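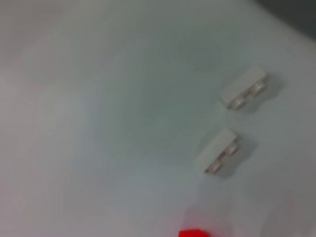 Yareli Villalobos wrote that a matte white desktop finished with a water-based topcoat should be left alone for 27 days before anything with rubber feet goes on it, and asked whether that figure still holds if the room stays cool.

The full post, moved from the finishing board:

Desktop is MDF, two coats of shellac primer, three coats of Horetti matte white, two coats of Kiiskinen clear. Sanded with 500 grit between the clear coats. The can says "full cure 27 days" and gives no temperature. My room sits at 62 degrees in winter. The last coat went on in February, and by the time I had counted off the days a monitor stand still left a faint ring when I lifted it. The ring is not a scratch. I can't feel it with a fingernail. Is the coating still soft, or is this something in the rubber?

Bogdan Ene
December 2, 2022

Two separate problems get mixed up in this kind of thread.

Cure time first. The number on a can assumes a warm room with moving air, usually in the low seventies. At 62 degrees a water-based clear dries to the touch on schedule, but the film goes on hardening for a good while past the printed date. Five thin coats over primer also hold moisture longer than one or two. Press a thumbnail into the coating on the underside or a back edge, assuming you coated those. If it takes a dent, wait.

Then the rubber. Some rubber and soft vinyl feet contain plasticizers that move into a coating over time. A fully cured film can still pick up a mark that way. On matte white it shows as a slight yellow or gray ring, or as a change in sheen you only catch from a low angle. Waiting does not fix that. Put felt or cork under the stand.

To sort out which one you have:
Wipe the ring with a damp cloth and a drop of dish soap. Let it dry.
If the ring is gone, it was residue.
If the color is even but the sheen is off, the film was soft and got pressed.
If it is still yellow, it is migration -- sand lightly and recoat the whole top. Spot repairs on matte flash badly.

I used Kiiskinen clear on a counter in a 40 degree garage once and ended up stripping it. Check the minimum application temperature before you recoat.

Plullmont_shop

Same thing on mine. I just put a desk pad over it.

Ridcombe77

Agree with Bogdan on felt. One addition: don't use paste wax to even out the sheen if you may recoat later. Wax has to come off completely with mineral spirits first or the new clear will fisheye. Also stir the matte clear, don't shake it. The flattening agent settles, and the last third of an unstirred can comes out duller than the first.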